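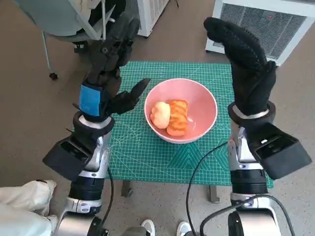

CEBU CITY, October 2018

Zemwood Play Food: Bakery Pair with Bowl

The Bakery Pair is the smallest set in the Zemwood play food line. It comes with one bread roll, one toast pastry and one pink bowl. We sell it as a starter set, and as an add-on for anyone who already has the Lagman play kitchen and wants something to put on the table.

The roll is pale peach and lumpy, with rounded segments like a pull-apart bun. The pastry is a rectangle, orange with a browned, ridged top. Both fit side by side in the bowl with the roll on the left or the right, whichever you like. They are different enough in shape that a child can tell them apart by feel, and several preschools have told us they use them in a cloth bag for guessing games.

The bowl is ceramic, salmon pink with a white rim. It is a real bowl and it will break if it is dropped on tile. For children under three, please swap it for the Seto bowl, which is sold separately and is made of soft silicone. Wash the ceramic bowl by hand in warm soapy water. Wipe the food pieces with a damp cloth and let them air dry before putting them away. Do not microwave the food pieces, and do not put them in the dishwasher.

A green cutting mat makes a good base for table play. It keeps the bowl from sliding, and the grid gives children lines to set things along. The mat is not part of the set — any self-healing craft mat will do, and most craft stores carry them. No knives are supplied with this set and none of the pieces are made to be cut.

Item number: 2358
In the box: roll, pastry, bowl
Sold separately: Seto bowl, cutting mat
Carton quantity: 80 sets

Florante Javier painted the samples for both pieces. The first version of the pastry had a flat top, and it looked too much like a sponge. The ridges were added in the second version and the color was made darker along the top. If you bought the flat one, it is still fine to use with this set.

Our first run was 3000 sets and 900 are left. Orders within the Philippines go out through Skedex on weekdays. Schools and day care centers can order by the carton at a lower price. Write to Jhun Calimlim at the sales desk with your delivery address and the number of cartons. Single replacement pieces are also available — please say whether you need the roll, the pastry or the bowl.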